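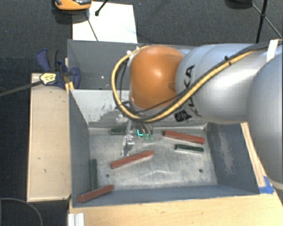 **Figure 1.** Gray metal bin holding six rectangular blocks.

### 3.2 Recall of Storage Locations

Participants in the second study were 112 adults who had lived at their current address for at least a year. Each was asked to name the place where they kept 14 common household items, such as spare batteries, a tape measure, and a passport. They answered from memory, in a quiet room, with no time limit. Interviews were done in October.

Answers were scored on the four-point scale from Mikuš's earlier work on kitchen storage. A full score meant that the participant named both the room and the exact container. Naming the room alone earned half credit. Answers such as "wherever my wife put it" were scored as zero, though we kept them for the analysis in Section 4.

Items used every week were recalled well, and there was little difference between age groups. Items used less than once a year were another matter. Participants often gave two or three possible places and then picked one. Those who had moved recently tended to name a place from their former home — a pattern we had not planned for and did not score separately.

Labeled containers helped less than we expected. People who used labels remembered that a label existed but could not always say which shelf or closet the container was on. Vratislav Mikuš, who coded the interviews, marked these answers with a separate note, and we return to them below.

Two limits apply. We did not visit the homes, so an answer was checked only against a form filled in later by the participant. The sample also came from a single town, Grirkness, where most houses have a cellar. Recall may differ in apartments with less storage space — we plan to test this with the same item list.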